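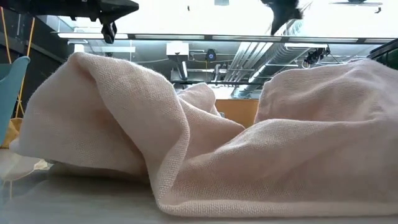 Issue 78

Notice Regarding the Karden Texture Set

May 2019 - 3 minute read

Readers of this blog are advised that the Karden set of seamless backgrounds has been revised and is once again available for download. The archive contains 40 tiles in PNG format and 20 matching vector patterns in EPS and SVG. The previous archive has been withdrawn, and links to it now lead to the new file.

The revision was prompted by a fault reported by Verna Crenshaw, who was preparing a brochure cover in December and found a thin white line between tiles when the page was exported to PDF. I was able to reproduce the fault in 11 of the vector patterns. In each case the bounding box had been saved with a fractional value. All boxes have now been set to whole numbers, and the patterns have been tested at several zoom levels.

Two further changes should be noted. The layer names, which were formerly in a mixture of languages, are now in English throughout. The swatch file has also been rebuilt, and the color named Cukow Gray has been made slightly lighter to agree with the printed chart. Users who have matched other work to the earlier value should keep their old swatch file.

The terms of use remain the same. The set may be used in personal and commercial work without payment. It may not be resold, alone or as part of a larger collection. Credit is appreciated but is not required.

I am grateful to Silviu Mihăilă for checking the SVG files in an older editor. The El Sherbiny set of border ornaments will be reviewed next. No date has been fixed for its release.

3 Comments

Netach
Downloaded without difficulty. Will the brushes be updated as well?

Verna Crenshaw
The line no longer appears in my PDF. Thank you for attending to it.

paperweight463
The EPS files open in my old version but the swatches do not load. Is there an ASE file?

Recent Posts
Converting Spot Colors Before Export
Free Set: Ruled and Squared Paper
On Naming Layers
Changes to the Download Page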